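Flynn Trevaskis
10 December 2019

OK I finally finished the big kitchen drawer book (you know the one, I've been going on about it since April) and I need to talk about knots. Specifically the bowline. Thread!

I learned to tie it as a kid and forgot it completely. Rabbit comes out of the hole, around the tree, back down the hole. I could say the rhyme at 40 and still end up with a lump that fell apart in my hands.

What fixed it was tying it around something. My own waist, the banister, a chair leg. As soon as the rope had a job to do I could see which part was the tree.

So then I got greedy and went after the sheet bend, and guess what, it's the SAME KNOT. Same shape, you just come at it from a different end. I sat on the stairs and laughed out loud. The dog left.

The rope matters way more than I expected. I started on a slick blue hardware store line and nothing would hold. Switched to a soft three-strand from Katene, 5 feet of it, and suddenly my hands looked clever. Stiff new rope is miserable to learn on, please don't do that to yourself.

The book has 667 knots in it. I am not going to learn 667 knots. I've got 55 marked with sticky notes and I'd say almost 20 of those I could tie for you right now without looking.

Favorites so far: the trucker's hitch (moved a mattress across town with it, not a wobble), the alpine butterfly (so pretty, a loop right in the middle of a line) and the constrictor, which you will be cutting off with a knife, so use string you don't love.

Least favorite: the monkey's fist. Three evenings. Mine looks like a walnut that got sat on. I'm keeping it on my keys anyway.

Somebody asked about practicing on the bus. Yes! Keep a short piece in your coat pocket. I do the bowline one-handed now, mostly, and people either look away politely or want to show me one their grandfather taught them. I got the Zeppelin bend that way from a lady on the Cikina line and it's gorgeous.

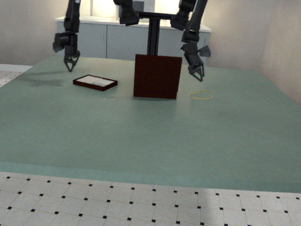

Next up is splicing, which scares me a little. You unlay the strands and tuck them back under each other, over one, under one, and it's supposed to come out smoother and stronger than any knot. I've bought a wooden fid and everything.

If you want to start this weekend: bowline, clove hitch, trucker's hitch. Tie each one until you're bored, then tie it behind your back. And send me pictures of your walnuts, I want to see every single one.

Oh, and whip your rope ends! Mine are fraying all over the couch.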